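Last updated June 19, 2026

Tondiner Win Promotion With a Goal Their Own Striker Tried to Get Out of the Way Of

Tondiner are going up. They will do so on the strength of a 3-2 playoff win over Comivthorpe, settled in the 119th minute of extra time by a shot that was headed for the parking lot until it met the back of a man who was bending down to fix his sock.

The goal has been awarded to the sock-fixer. He celebrated it the way people celebrate a surprise party on the wrong birthday, which is to say politely, and then under a pile of teammates.

It was a strange end to a strange evening, and to a season in which Tondiner spent most of the winter in the bottom half and finished it sixth on goal difference, having spent the last month of it winning matches they had no obvious business winning. Comivthorpe came third, ten points better off, and will now spend the summer explaining the playoff format to relatives.

The first half belonged entirely to the favorites. Comivthorpe scored after 10 minutes, when a short corner was worked back to the edge of the box and driven low through more legs than a goalkeeper can be expected to see past. They scored again before the half hour. The Tondiner left back, under no pressure that anyone in the stand could identify, headed a long ball neatly into the path of the one opponent he had been told to keep it away from. The finish was excellent. The assist was better.

At that point the traveling end, 542 strong according to the turnstiles and a good deal louder than that until the second goal, went quiet enough for the rest of the ground to hear the Tondiner bench. The bench was not offering encouragement.

Whatever was said at halftime, it took a while to sink in. Tondiner's first shot on target arrived in the 58th minute and was caught by a goalkeeper who seemed pleased to have something to do. Then came a triple substitution that looked a lot like surrender, with the captain among those called off. He shook hands with the coach in the manner of a man returning a rental car.

One of the replacements, a 19-year-old winger with four league appearances to his name, took the ball off the Comivthorpe right back with his first touch, beat the same player with his second, and crossed for the simplest header of the night. It was 2-1, and the right back had the look of someone who would like the evening to be over. There were 28 minutes left.

Comivthorpe reacted by defending their lead, a thing they had not needed to do often this season and turned out to be poor at. They dropped back to the edge of their own area. They took their best passer off and put on a third center half, who was booked before he had touched the ball. Goal kicks began to take on the character of religious observances. The referee, a patient official by local standards, pointed at his watch four times and then stopped pointing at it and simply added seven minutes.

Tondiner equalized in the sixth of them. A free kick from near the center circle was launched into the box, flicked on, blocked, blocked again, and finally poked over the line from a distance best measured in inches. The Comivthorpe players surrounded the assistant to suggest handball. The assistant had been standing level with it and suggested otherwise.
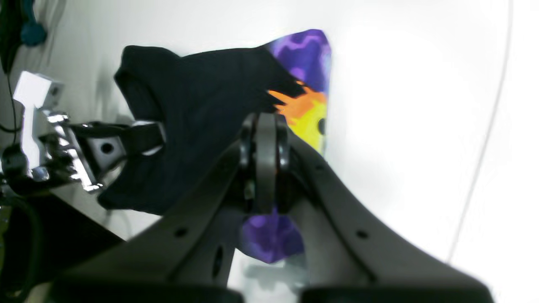
PLAYOFFS

Extra time was not good. Both teams were tired, the grass had taken a beating, and the ball spent long stretches in places of no interest to either goalkeeper. Comivthorpe had the better of what there was. They hit the outside of a post in the first period and had a decent shout for a penalty in the second, when their center forward went over a trailing leg, got up, thought about it, and went over again.

With penalty kicks a minute away and both coaches already holding lists, Tondiner won a throw-in deep on the right. It was taken quickly, mostly because the player taking it wanted to be somewhere else. The ball ran to a midfielder 25 yards out, who has now gone two full seasons without scoring and who hit it as though he meant to make it three. The shot was rising and wide. The striker's back was neither. The Comivthorpe goalkeeper, already moving toward where the ball was going, had a clear view of it going somewhere different.

"I felt it before I knew what it was," the scorer said afterward. Asked whether he would be claiming the goal, he said he had the bruise and would be keeping both.

The Comivthorpe coach took the defeat about as well as could be hoped. He congratulated the winners, praised his players for a fine season, and said he had no complaints about the referee, on whom he then spoke for nine minutes. He would not say if he plans to stay. His contract has a year to run, and so did his predecessor's.

For Tondiner, promotion brings several pleasant problems. Their ground, in use for longer than anyone has been fond of it, holds too few seats for the division they are joining and must be brought up to standard before the new season opens in September. The club says it will add 160 seats behind the east goal, on the spot currently occupied by a hut that sells pies. The future of the pies was the subject of more questions at the postgame press conference than the future of the captain.

There is also the matter of money, of which the new division has more and Tondiner do not. The club's shirt sponsor, the plumbing supplier Flarus, has a deal that expires this summer and is understood to be keen on another, having signed the last one at a price that reflected the league position at the time. Five of the starting eleven are out of contract. The striker is one of them, and his bargaining position has improved considerably since he bent down.

The Sotiropoulos Cup, a preseason tournament that Tondiner entered last year and left after one match, has already been in touch to ask whether they would like to return, this time as one of the better-known names. The club is considering it. The other three invited teams have not been announced, though Comivthorpe are thought to be one of them, and the draw has not been made with anyone's feelings in mind.

The trophy was handed over a little before eleven, on a platform that had been set up on the Comivthorpe side of the field and had to be carried across. One of its legs came off near the halfway line. The players lifted the thing standing on the grass instead, with the goalscorer at the back of the group, facing the wrong way, showing his shoulder blades to the supporters who had asked to see them.

An open-top bus has been booked for the parade. The route takes in the high street, the train station and the bridge, under which the bus, according to the company that owns it, will fit if everybody sits down.

Get match reports and transfer news in your inbox every morning. Sign up for our free newsletter. You can unsubscribe at any time.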